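Kekeo Electric Steamer Pot – two months of buns
Reviewed by Veronika Halász, 5 August 2026

I grew up with a bamboo basket balanced over a saucepan, so I took my time coming around to an electric one. My old basket finally split in June, and after a week of sulking I paid 52 dollars for the Kekeo. I have used it nearly every weekend, mostly for plain white buns, and I've grown very fond of it. The steel tier has a wide, rolled rim that feels good and solid when you lift it for washing.

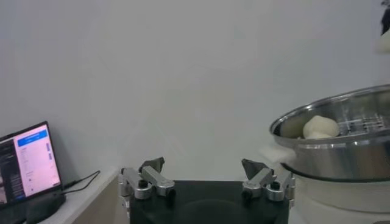

Does it need much counter space?
Mine sits happily on a small table with a dinner plate next to it, but leave yourself a spot for the lid as well.

The steel tray is full of round holes and rinses clean quickly. I do still line it with paper if the dough is soft – Ottó Illés, who taught me to make buns in the first place, thinks that's cheating, but his stick and mine don't! The dial is small and simple, and I like that there is no menu to learn.
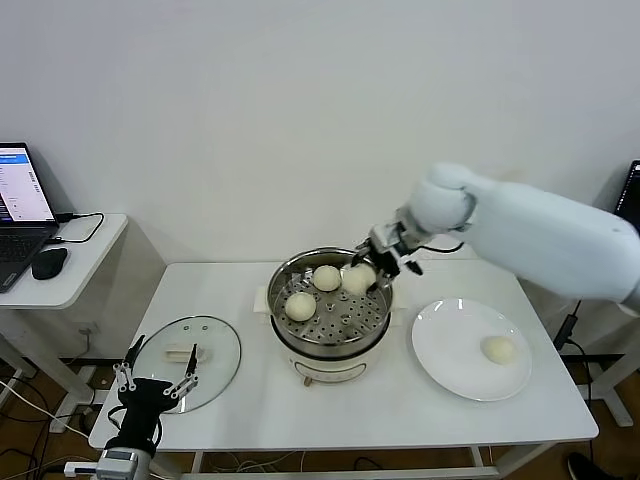
The glass lid is my one grumble. It drips when you lift it, so tip it away from the buns and lay it upside down on the table. I'd also have loved a longer cord. Still, for a small household that wants warm buns on a Sunday without any fuss, I would buy it again, and my sister has already asked for one.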